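Clearing the Glass
Merkville

Glass breaks depth cameras. The tabletop returns almost no depth, so the planner at Vainio gets its surface from a plane fitted to the rim, then looks for objects above it. Cellix, the control layer underneath, takes one target pose at a time and tracks it at 725 hertz.

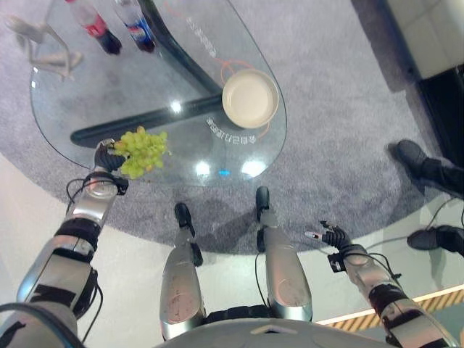

Fitting to the rim only works while the rim is in view, according to one reader of the team's Nurkwood report, who would rather see a second sensor.

The team tried that. Two depth sources disagreed by up to 12 millimeters, and the planner stalled choosing between them.

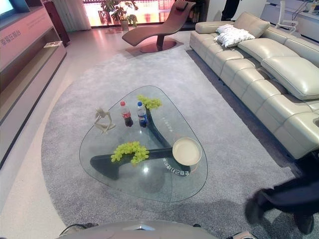 Reflections are the other problem. A ceiling light on glass can pass for a small object, so perception drops any candidate that shifts when the head moves 10 degrees.

Grapes have no fixed shape – the grasp module stores a stem region and a force limit, with no mesh.
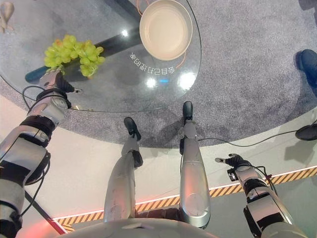 Left hand holding grapes by the stem, right gripper open.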